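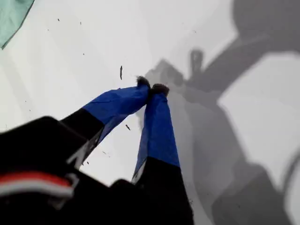
Our little game room in Colholm has a two-player fighting cabinet called Stado, and I'm trying to figure out what to do about pricing. It's 2 plays for a dollar right now and on Monday nights the winners just sit there forever, so the line gets long and the drawer stays light. Mostly I want to hear about pricing though!
Nobuhle Masilela

Tagged: Arcade & Amusement > Operators > Pricing and play settings

Mandla Mathebula
Go to a dollar a play and leave it alone for a month. I did that on ours in February and the regulars grumbled for a week — then they paid. Also look in the operator menu for a win streak limit. Mine is set to 8, so a hot player still gets a good run but has to coin up again. Check your round timer too, long rounds kill you on a busy night. We took in 146 more that first month, on one cabinet.

Precious Mtshali
just put it on free play and charge at the door, way easier

Dineo Shezi
I'd be careful with door pricing unless you have more than a couple of machines people want. We tried it and folks camped on one game all evening.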